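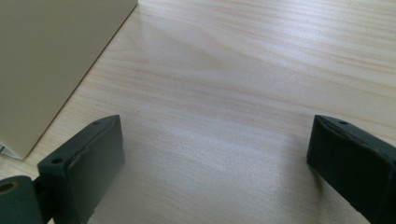 Häufige Fragen zur Greiferstörung am Handgerät Pilley

Stand: Sonntag, 16. Februar 2020
Zuständig: Kianoush Sharifi (Hardware), Delali Dankwa (Datenprüfung)

Was ist passiert?
Im Januar meldete das Handgerät Pilley bei mehreren Aufnahmen einen geschlossenen Greifer, obwohl die Finger offen standen. Betroffen sind 17 Sitzungen. Die Kamerabilder sind in Ordnung, fehlerhaft ist nur der aufgezeichnete Wert für die Öffnungsweite.

Was war die Ursache?
Der Magnet des Winkelgebers hatte sich auf der Welle der linken Fingeraufnahme gelöst. Unter Last drehte er sich mit, beim Öffnen blieb er stehen. Der Nullpunkt wanderte dadurch mit jedem Greifvorgang ein Stück weiter. Die Klebestelle war bei der Montage nicht entfettet worden.

Warum hat die Software den Fehler nicht erkannt?
Die Auswertung in Omon prüfte bis Version 4 nur, ob der Messwert im zulässigen Bereich liegt. Ein langsam driftender Wert bleibt lange in diesem Bereich. Einen Abgleich mit dem Kamerabild gab es nicht.

Woran erkenne ich ein betroffenes Gerät?
Gerät einschalten, Finger von Hand ganz öffnen und den Wert in Omon ablesen. Danach sechsmal vollständig schließen und öffnen. Weicht der Wert in offener Stellung vom ersten Messwert ab, ist das Gerät außer Betrieb zu nehmen. Die Prüfung erfolgt ohne Objekt zwischen den Fingern und mit Abstand zur Tischplatte.

Reicht ein Neustart?
Nein. Der Neustart setzt den Nullpunkt auf die aktuelle Stellung. Die Anzeige stimmt dann für kurze Zeit, die Drift beginnt beim nächsten Greifen erneut.

Darf ich den Magneten selbst nachkleben?
Nein. Die Lage des Magneten zum Sensor muss in der Montagelehre eingestellt werden. Geräte bitte vollständig einschicken, also mit beiden Fingern und dem Anschlusskabel. Akku vorher entnehmen.

Sind Kratzer an den Fingern ein Hinweis auf den Fehler?
Nein. Kratzer und Schleifspuren am Kunststoff entstehen im normalen Gebrauch. Ein Riss an einer Bohrung oder ein Finger mit seitlichem Spiel ist dagegen ein eigener Mangel und getrennt zu melden.

Besteht Verletzungsgefahr?
Am Handgerät nicht, die Finger werden mit der Hand betätigt. Anders ist es, wenn die Aufnahmen auf den Roboterarm übertragen werden. Bei einem Testlauf auf dem Arm Brandão schloss der Greifer zu früh und stieß gegen die Tischkante. Der Arm schaltete über die Kraftbegrenzung ab, verletzt wurde niemand. Bis zur Freigabe gilt: keine Wiedergabe von Sitzungen aus dem Januar auf dem Arm, auch nicht mit reduzierter Geschwindigkeit.

Was geschieht mit den vorhandenen Daten?
Delali Dankwa hat 2.147 Greifvorgänge gesperrt. Die Öffnungsweite wird aus den Kamerabildern neu bestimmt, soweit beide Fingerspitzen sichtbar sind. Vorgänge mit verdeckten Spitzen oder starken Reflexen auf dem Tisch werden verworfen - eine Schätzung aus den Nachbarbildern ist nicht vorgesehen.

Wohin melde ich ein auffälliges Gerät?
Über das Störungsformular in Pestix, Kategorie »Greifer/Winkelgeber«. Benötigt werden die Seriennummer, die Omon-Version und die abgelesenen Werte der Prüfung. Rückfragen zur Mechanik beantwortet Kianoush Sharifi.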